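Category: Cell Setup / Simulation and Offline Work
2 min read

Wrist view offset in sim, Skumix cell

skarkon_82
Posted 08/12/2024

Setting up the pick cell in sim before we touch the Skumix hardware. Task is magenta cube onto cyan pad. The wrist camera sits too far forward on its mount, so the cube gets clipped at the bottom of the view and most of the pixels go to floor.

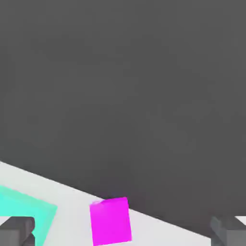

Current pitch is 10 degrees. I would like to keep the mount position and correct with pitch only. Both fingers have to stay in view.

bhaslinger
Don't use pitch for that. Move the mount back, then re-run hand-eye. We had 126 mm standoff at Itstead and never touched the angle.

stoeckli_cell
Disagree. Moving it back puts the bracket into the cable loop when joint 6 turns. Pitch down first, check the fingers, then decide.

bhaslinger
Only if the loop is on the stock clip. Ours was rerouted.

skarkon_82
Stock clip here. Will try pitch and post the values.

Related threads
Gripper finger wear limits
Joint 6 cable loop routing
Hand-eye calibration drift after a crash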